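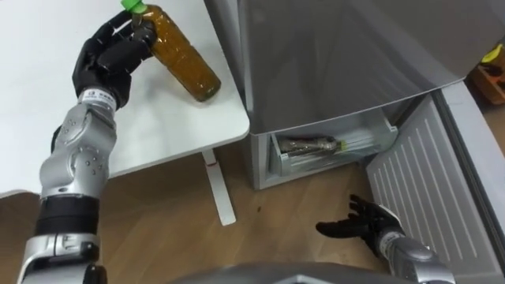
Duketti Fetch Service: Frequently Asked Questions

Last updated 2021-08-16

We collected the questions which arrive most often by email and at visits. If your question is missing, please write to the office in Flinholm and we will answer it and add it to this page.

What do I get when I order the Fetch Service?

You get the use of one humanoid robot with two arms and two hands, the Visov software which controls it, and a set-up visit by our staff. The service is made for small kitchens, staff rooms and break rooms. The work is simple on purpose: open a fridge or a low cabinet, take a bottle, pass it from one hand to the other, put it down on a table.

Do I have to buy the robot?

No. Most customers rent. The shortest rental is 3 months and the longest is 12. If you wish to buy at the end, a part of the rent is taken off the price. The offer you receive will show how much.

How is the robot taught a new task?

A trainer from our side guides the robot through the task many times, in your room and with your furniture. Each task is divided into short steps with plain names, like "lift up" or "close hand". We keep the same names in the Visov menu, so your staff can find the step they need without a long course. Floor colour, table height and the kind of fridge door all have an influence, and for this reason we do not teach the tasks at our workshop and bring them to you finished.

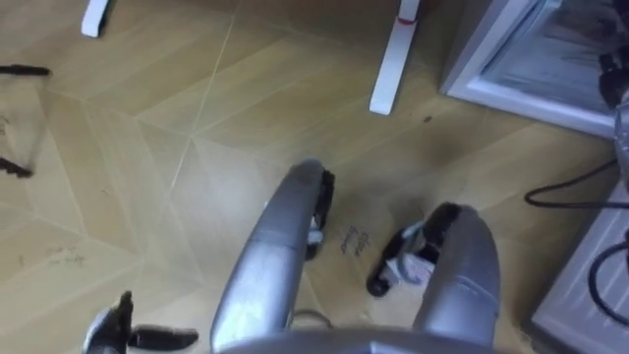 Step names on the floor, with the cabinet and the table legs close by.

Will you write on my floor?

Only if you allow it. Some trainers like to make notes on the spot where they work. Please tell us before the visit if you prefer paper or tape, and we will write it in the order.

How much space does it need?

The robot must be able to bend its knees in front of the fridge and still have the fridge door fully open. A narrow galley kitchen is usually too small. Send us a sketch with the measurements and the side on which the doors open. The side is often forgotten, and then we have to ask again.

What can it pick up?

Plastic bottles with a screw cap are the item we know best. Ribbed bottles are easier than smooth ones. Cans are possible after extra training. We do not accept glass, open cups or anything hot in the contract at this time.

Why does it use both hands for one bottle?

A bottle which lies on its side in a drawer is usually taken near the neck, and this is not a good grip for setting it down upright. With the second hand on the body of the bottle, the robot can change the grip and turn it. It costs a few seconds more. You can switch off the two-hand step in the menu, but then please store the bottles standing.

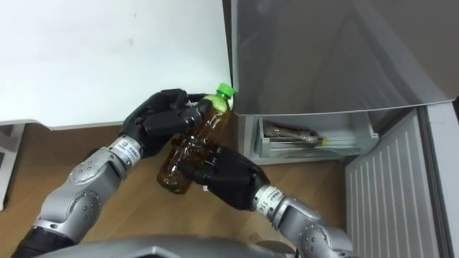
Analyn Marquez wrote to us that she switched the two-hand step off in the first week and switched it on again in the second. "The drawer is the only place we have for bottles, so standing them up was never going to work. Slower is fine for us. I would like a shorter way to that setting, though, it is four screens deep."

We have passed this on to the Visov team. A shorter path to the setting is planned for December.

Can it open every fridge?

No. Doors with a strong magnet are difficult, and doors with a hidden handle are more difficult still. Low cabinets with a glass door can be done, but the robot has to squat for them, and we count this as a separate task.

Is somebody needed in the room?

Yes, during training and for every task where the robot squats. Our standard set-up includes overhead support ropes for this work. We check the fixing point in your ceiling before we agree on a date. If the ceiling is not suitable, we can offer the Ambrosio stand, which is free-standing and needs more floor.

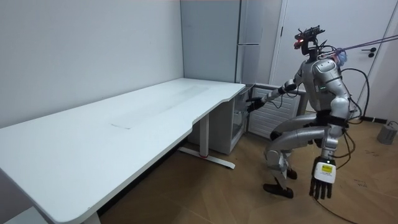 Mark Anthony Magbanua asked if the ropes can be taken away after training, because his staff room has a low ceiling and people walk through it at lunch. He also wished to know who pays for the ceiling check.

The ropes stay for squatting tasks. For tasks at table height we decide together with you after training is finished. The ceiling check is included in the price of the visit, also when the answer is no.

How long is the set-up visit?

Plan 4 days for one task. A second task in the same room is normally shorter. Please keep the fridge filled in the usual way, with the bottles you really use.

What happens if it drops something?

Press pause in the menu, pick the item up and start the step again. If the same step fails often, send us the log from the Visov menu. We answer logs within 15 working hours.

Can I cancel?

Yes, in writing, until the day before the visit. After training has started, the visit is charged in full and the rental can be stopped at the end of the month.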